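I work in the office of Furholm, a company that makes fittings for kitchens and bathrooms, and I have been there for many years. I am not a manager. I write the offers, I answer the customers, and I check what goes out of the house. In February our company bought a forecasting system called Clirik, and since then I have wanted to write down my opinion on it, because in the meetings there is never enough time and I need more time than others to find the right words in English.

My opinion is that we bought a good tool and then used it to stop listening to each other.

First I should be fair to Clirik. Before we had it, the planning of the stock was done in a large spreadsheet that only two colleagues understood. When both of them were on vacation, the orders were made by feeling. Clirik reads the orders of the last years and tells us each Monday how many pieces of each article we will need. For the common articles it does this very well. I have compared its numbers with the real sales for the simple hinges and the standard taps, and the difference was so small that I would be proud if it were my own work.

The trouble began with the articles that are not common. In spring the system told us to order 381 pieces of a brass handle which we normally sell in very small numbers. A colleague in the warehouse said at once that this must be wrong. She remembered that a hotel in Palma had ordered this handle last year for all its rooms, and a hotel does not change its handles every spring. She said this to her supervisor, and the supervisor said that the system had already considered the history. This is true. It had considered the history, and the hotel was in the history as one very good month. What was not in the history was that the hotel was finished with its renovation.

We ordered the 381 pieces. Until today we have sold 29.

I do not tell this story to laugh at the supervisor. I think many of us would have done the same. If you follow the system and it is wrong, then the system was wrong. If you follow the colleague from the warehouse and she is wrong, then you were wrong, and you must explain it in front of everybody. So people choose the safe way, and I understand them, but a company should notice when the safe way for the employee is the expensive way for the company.

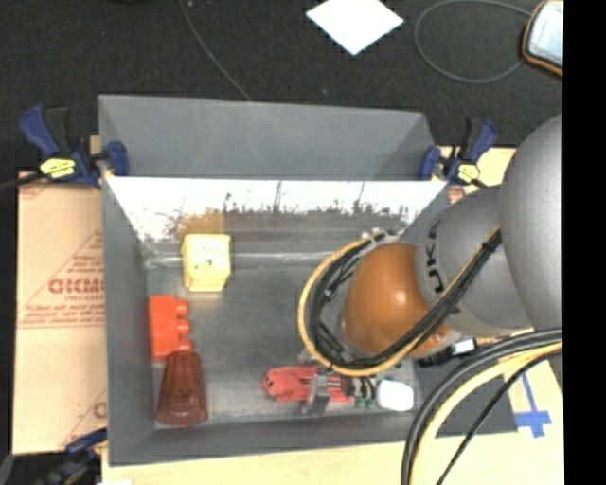

There is also the question of who gets asked. Before the change we had a short meeting every Monday, 15 minutes, standing, with coffee. Somebody from sales was there, somebody from the warehouse, somebody from purchasing and often me. It was not a very organized meeting. Some weeks we talked more about the parking lot than about the stock. But in this meeting the hotel would have been mentioned, I am quite sure of it. After Clirik was running, the meeting was canceled, with the argument that the numbers now come by e-mail. On paper we saved time for four people every week. I have never seen a calculation of what we lost.

Some readers will say that this is a problem of training, and that we should simply enter such information into the system. There is a field for comments, after all. I have looked at this field. It accepts 200 characters and no one is responsible for reading it. The colleague in the warehouse would also need to know, in advance, that her knowledge about the hotel is important. People do not carry their knowledge in this form. It comes out when another person says a word that reminds them. I notice this in my own work: a customer calls about a missing screw, we talk a little, and at the end I know that he will open a second store in the fall. I would never have asked him that.

My brother-in-law works for a wholesaler in Farham, a smaller business than ours, which introduced a similar program two years ago. They had a different rule from the first day. Each week the buyer must bring three articles where he does not agree with the forecast, and must say why. If he agrees with everything, he must explain this too. I found this strange when he told me, almost like homework at school. Now I think it is a clever rule. It makes disagreement a normal part of the job, so nobody needs special courage for it. And often, he says, the forecast is right and the buyer is wrong, and then the buyer has learned something about his own habits.

I would like to see this at Furholm. I do not ask to give Clirik back. I would also not want the old spreadsheet again, with its yellow cells that must never be touched. But I would ask for three or four changes which cost almost nothing. The Monday meeting should return, even if it is short. The person who places an order should be allowed to differ from the forecast without writing a long justification, at least for the rare articles. When a large order goes to one single customer, sales should mark it, so that everybody knows it is a special case. And the people in the warehouse should receive the forecast before the order is placed. At the moment they learn of it when the truck arrives.

The last point is for me the most important. In our company, as in many companies, the knowledge moves in one direction and the instructions move in the other, and the people who touch the goods every day are at the end of both. They see which boxes come back. They know which article is always packed wrong by the supplier, and which customer orders double because he is afraid of waiting. We pay them for their hands, and the rest we get as a present, if we are polite enough to take it.

When I showed a first version of this text to a colleague, she asked if I am not afraid that it sounds ungrateful, after the company has spent so much money. I thought about this for some days. The management wanted to make our work easier, and in many parts it has succeeded. I go home earlier on Mondays than before, and I like that. But a purchase of this size deserves that somebody looks at it again after half a year and says what is good and what is not.

The handles are on the upper shelf in hall two, if a reader happens to be renovating a hotel.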